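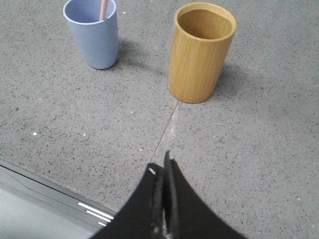 Korner Street Oral History Project
Progress report to the Farer Fund, second period
Prepared by Jennylyn Lacson, 10 Mar 2024

You asked for a shorter report this time. I have done my best, and the appendix on microphone stands has been dropped.

Where we are

The application promised 200 recorded interviews with people who lived or worked on Korner Street before the bus depot closed. We have 8 fewer than that in the can, and most of the missing ones are people who said yes, then said they had nothing interesting to tell, then told it to Jomar Gatchalian at the bus stop for an hour with no recorder running. Jomar now carries a recorder to the bus stop.

Transcription is slower. We have 842 pages typed and checked against the audio. The software we bought with your money is very quick and believes that the depot was run by a man named Diesel Bill. (He was Basil.) Every page has to be read by a human who knows the street, and there are four of us.

Photographs and papers

People bring shoeboxes. We scan what is in them and give them back the same week, or that was the plan. The scan count stands at 1,093 items, including a large number of receipts from Tóth's shoe repair, which one family kept in order for the whole life of the shop. I was ready to be bored by these and I was wrong. You can follow the price of a heel through three recessions.

Two boxes went back to the wrong sisters. They have since swapped and are speaking to each other again, which I would like to claim as an outcome but cannot find the right line for on the form.
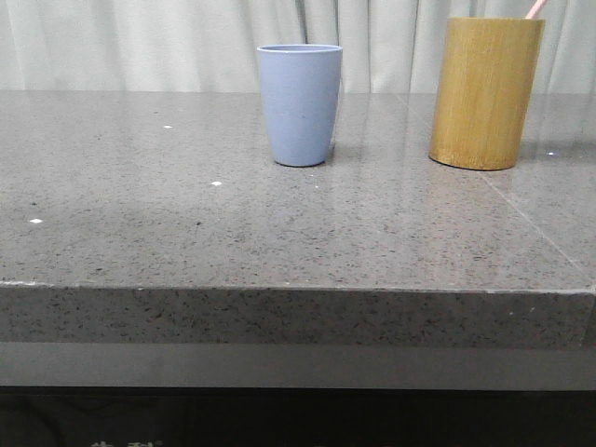

Interview conditions have been our main headache. The room we started in shared a wall with a dance class, and six of the early recordings have a tango under them. We now go to people's homes whenever they will have us, and the sound is much better, apart from clocks. Jomar has written a one-page guide for interviewers: switch off the fridge if allowed, remember to switch it back on, accept the first drink and refuse the third. He also wants hard surfaces kept as clear as a speckled stone counter with just a blue cup and a bamboo holder on it, on the grounds that anything within reach of a nervous speaker will be tapped. He has played me the tapping. I gave in.

Money

We are under budget on travel and over on postage. I would like to move the travel surplus across to cover it. Older contributors want their transcripts on paper, in large type, and then they want them again with the part about their brother-in-law taken out. The storage drive you queried last time was a real purchase and is working. 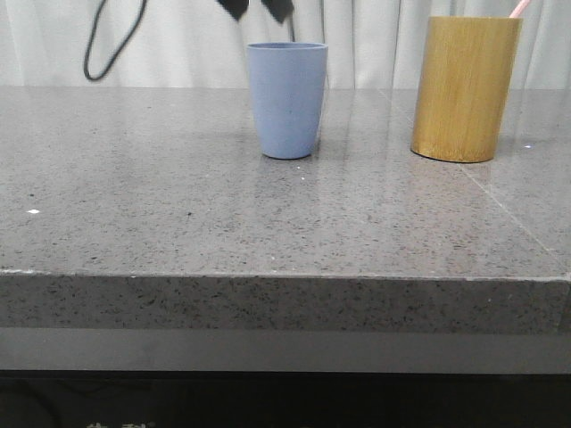
The invoice for it is in the same folder as the postage receipts. I have also put in the quote from Nudine for the listening booth, which is higher than the one in our application. They say the price of foam has gone up. I have asked for a second quote from someone less fond of foam.

Next period

The remaining interviews should be finished by June. Jomar will start cutting the audio into short pieces for the booth, and I will go on chasing release forms. Eleven people have signed in the wrong place, so the form may be at fault. A new version is attached for your approval, with a bigger box and an arrow.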